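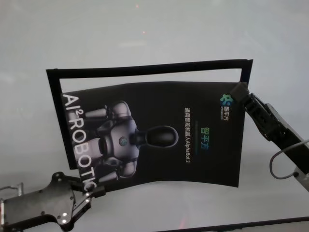

Ximena Cisternas
Member, joined August 2023

Getting a bowed print to sit flat in a thin black frame

Okay, poster people, I am having way too much fun with this one! It's a black AlphaBot 2 card with white lettering, a line of Chinese characters and a gorgeous metallic robot with a smooth black oval for a head. I want it up in the hallway at Clarngate in a thin dark frame on pale gray, and I love how the black on black looks already.

The trouble is the bow. The top edge sags a little and the bottom edge curves up in the middle. I'm also torn on direction. The print is meant to be read upright, but turned sideways, with the big AI² lettering running down the left, it has so much punch. Would you flatten it first, or let the frame do the work?

harsh_thakur
Posts: 3,583

Flatten first, always. Face down on clean paper, another sheet on top, then a board and heavy books for 3 days. Big black areas show every ripple once there's a light on them, so don't rush it. And hang it upright! The poor robot is lying down.

Javiera R.

I'm going to disagree with Harsh on the books. I pressed a black print that way and got a shiny patch I could see from across the room. A clear sheet does the job on its own if the frame has enough depth for it. And sideways is great, leave it sideways.

Ximena Cisternas

Javiera, you're speaking my language — I adore the look of clear acrylic, especially when it runs a bit past the card and you get that pale line along the edge.
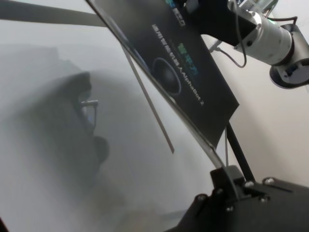
AlphaBot 2 card against the clear acrylic

leandro_bustos

Ooh, that edge is lovely. I'd skip the frame completely and go acrylic only. You already have green and blue in the logo, so the clear border gives the color some room. My sheet came from Chauhan, cut to size with 18 mm spare on every side, and I've never wanted a frame since.

harsh_thakur
Posts: 3,583

Fine for a shelf, Leandro, but in a hallway people brush past with coats and bags. Frame it. Ximena, have you looked at the edges? A corner that sticks out will push the whole thing crooked, however flat the middle is.

Ximena Cisternas

Good call, I hadn't thought about the edges at all. I was too busy admiring the lettering!
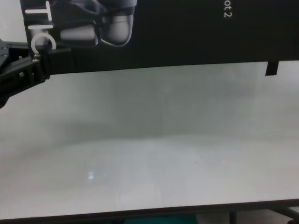

Lower edge, small black tab toward the right end

Javiera R.

I'd check that tab before you buy anything. If it's a flap, fold it behind. Please don't trim it until you've tried it in the frame.

harsh_thakur
Posts: 3,583

Agreed, no scissors. Measure with the tab included and again without it.

Ximena Cisternas

Measuring tonight, then! Sideways is winning, sorry Harsh. I'll try the clear sheet first and the books if that fails. Leandro, does Chauhan polish the edges or did you do yours by hand?

leandro_bustos

By hand, fine wet sandpaper and a lot of patience. Go slow at the corners.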